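Home > Laundry & Linen > Table and Bed Covers

Clarunar Fitted Work Cover

Shared 70 times

The Clarunar is a fitted cotton cover for folding tables, cutting tables, daybeds and spare mattresses. We started making it for people who sort and fold laundry on whatever flat surface is free, and it has since been taken up by home sewers and by two small alterations shops in Drultville. It is a plain product. It goes over the surface, it stays put, and it goes in the wash when it needs to.

Fabric

The cover is woven from medium-weight cotton that has been washed once before cutting. Most of the shrinkage is gone by the time you get it. Expect a little more in the first two washes, mainly in the length. The sizing chart already allows for this, so order by the true measurement of your table or mattress and don't add extra.

We don't press the covers before packing. They come out of the bag creased, and they will crease again in use. If you want a smooth surface for cutting or pinning, iron the cover in place on a medium setting with some steam. For folding shirts and towels it makes no difference.

The weave has enough grip that light items don't slide around on it. Knit shirts, pillowcases and cloth napkins stay where you lay them. Very slick fabrics such as lining and satin will still move, and for those we suggest our felt topper, sold separately.
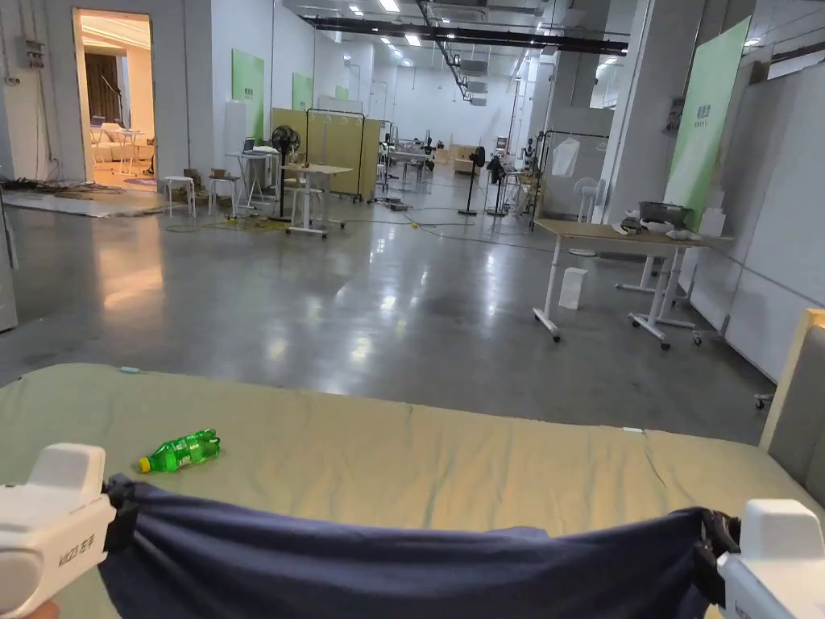

Birdie Obi wrote in to say that she bought the large size for a daybed in her sewing room and has washed it every other week since April. The color has faded slightly along the front where she leans on it, she said, but the elastic is as tight as when it arrived. Her one complaint was the care label, which was stitched where her hand kept finding it. We have moved the label to the underside on all covers made since then.

Fit and corners

Each cover has a continuous elastic hem, with an extra band sewn in at each corner. The skirt is deep enough to tuck under a surface up to 11 inches thick. On a thin tabletop there will be spare fabric underneath. You can leave it hanging, or gather it with the cord supplied.

To put the cover on, start with one far corner, then do the corner diagonally opposite. The last two go on easily after that. If the final corner feels too tight, check that the long side of the cover is on the long side of the table. This is the most common reason a cover comes back to us.

Sizes

Small fits card tables and crib mattresses.
Medium fits a standard six-foot folding table.
Large fits twin mattresses, daybeds and most cutting tables.

We can cut to other measurements for an added charge. Allow 3 weeks for these. Custom covers can't be returned unless there is a fault in the sewing.

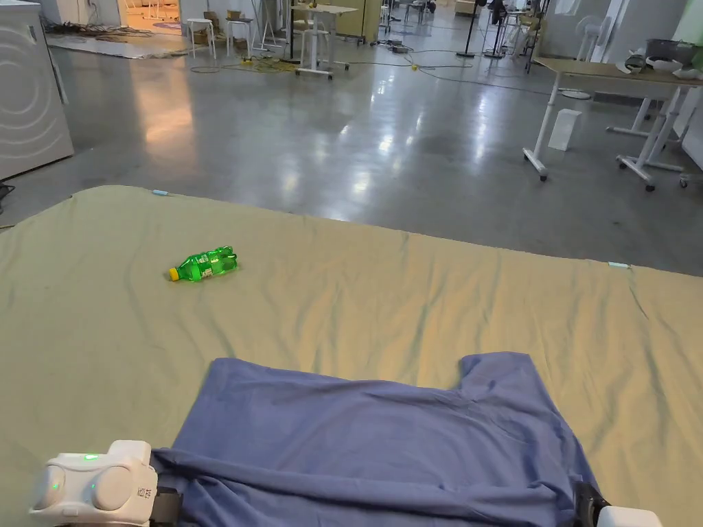 Washing is straightforward. Use warm water with similar colors, and skip the fabric softener, which leaves a film on the cotton and takes away some of the grip. Tumble dry on low or hang over a line. High heat is hard on elastic, and a cover dried hot every week will go slack well before its time. If that happens, Yolanda Pruitt in our repair room can replace the elastic for a flat fee, and the turnaround is usually short.

Treat stains before washing. Ink and tailor's chalk come out with ordinary dish soap if you get to them the same day. Wax needs to be scraped off cold, then ironed between two sheets of plain paper.

Matching items

The felt topper is made for us by Boateng and comes in the same three sizes. It sits under the cover or on top of it – most sewers put it underneath. The Etodik hem cord can be bought alone as a replacement, in white only.

Ordering

Item number 692. Please give the size when you order, and for custom work give length, width and thickness in inches. Orders in stock sizes leave our Drultville workshop within two working days. Stock covers may be returned unwashed for a refund or exchange.

Tagged: fitted covers, folding tables, laundry room, sewing room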